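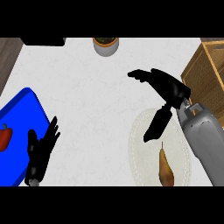 A reader wrote in to say I was being too hard on the Kumsa setup guide, and that if I'd just followed the order it gives for zeroing the hands I would have saved myself an evening. Maybe. I did follow it, twice, and the right wrist still came out 9 degrees off from the left in the simulator.

So, notes on how I set this cell up, for whoever tries it next. It's two arms, black hands, kitchen counter, a pear on a placemat and a red pepper on the blue tray. All of it is rendered. I have my doubts about how much a rendered pear teaches you about a real one, but the guide says to sort out the simulated cell before touching hardware, and I'm not going to skip that step with somebody else's arms.

What the guide skips is the joint file. Mivero ships one with the left and right wrist offsets, and Zendar's loader reads the right one with the sign flipped. You get no warning. The arm moves fine, only rotated from where you asked. I changed the sign by hand, reloaded, and ran 23 open-and-close cycles with nothing in the fingers. No drift that I could see in the log.

Then the contact settings. The default is 60 solver steps, and at that number the fingertips sank into anything they closed on. At 200 they stopped sinking and my laptop fan started screaming. The forum says 200 is overkill. The forum can come and look at my fingertips.

I also turned off "auto home" on startup, because it swings both arms through the counter. Bendura calls this a known issue. It was a known issue in April, too.

Next is the thumb limits, which I suspect are wrong on both sides. I'll post the edited file once I trust it.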